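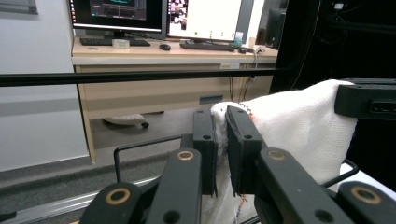
One of last term's comments on this handout said that a knit is only a slack sort of woven cloth, and that anyone who can fold a bedsheet can fold a sweater. I have kept the comment in because half the class will agree with it. I don't.

Unit 13: Handling thick knits

A woven sheet takes a crease. A thick knit mostly refuses one. Pinch up a fold of white knit cloth and you get a ridge, and where the top edge goes over it makes a soft lump. Press it flat and see how long it stays that way.

Claims to be wary of

The Venton folding method promises a stack that never slumps. We tried it on 22 pieces from the Skarkmont box. Most slumped by the next class.

"Never hang a knit." Too broad. A light one on a wide bar may be fine. A heavy one pulls down under its own weight, so lay it flat if you have the shelf.

"Colored thread is only trim." Maybe. Red or orange stitches on white can be decoration or a mend. Look at the back before you decide, and don't tug a trailing end to find out.

For next class

Read the Villalobos chapter, pages 13 to 18, and mark every sentence that gives advice with no test behind it. Bring one thick knit and one woven cloth close to it in size. Fold both the same way and write down what each one does overnight.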